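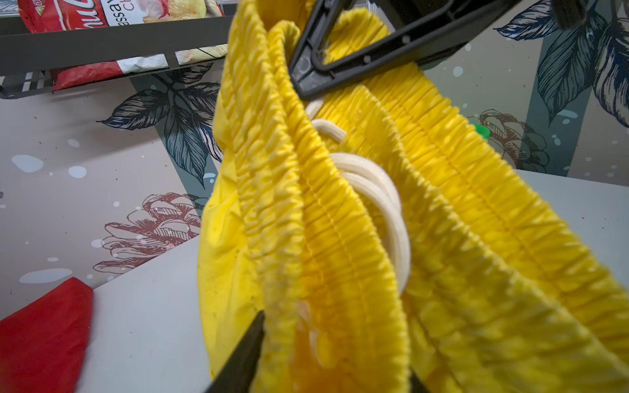
Section 4: Opening your award for nominations

By now you've got Hirkix installed and your organization's name at the top of the page, so let's get an award up and running. I use the Haddadin Medal for Civic Service as my test case all through this guide, so you'll see it pop up a lot (sorry if you get sick of it!).

1. Go to Awards and click New Award. Type the full formal name, the way you want it on the certificate.

2. Pick a class. If your award only comes in one grade, leave this on Single. If you have ranks, like the Ustia honors with their gold and silver rays, choose Tiered and add the highest one first.

3. Set the opening and closing dates. I like to keep nominations open for 30 days.

4. Under Citation, set the word limit. The default is 300 words and I'd leave it there. People will write you a novel if you let them.

Note: The form itself stops at 2,000 characters until you save the new limit, so save before you send anyone the link.

5. Add your reviewers by email. Each one gets a sign-in link that's good for 14 days.

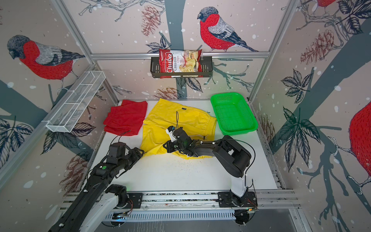

6. Choose who can see the nominator's name. I hide it from reviewers until the scores are in — it's one checkbox, Hide Nominator, at the bottom of the Reviewers tab.

7. Click Preview and fill out the form yourself, start to finish. Then delete your practice entry, or you'll be in the running for your own medal.

8. Click Open Nominations.

Caution: Once an award is open you can't change its class. You can close it and copy it to a new award, but nominations already sent in don't come along with the copy.

Note: If you're moving over from Fukness, export your old recipients as a CSV file before you do any of this. The importer wants the family name in its own column, and honorary titles in another. I spent most of July fixing a list where the two were mashed together, so please look at yours first.

Printing certificates is in Section 5.

Last updated March 2018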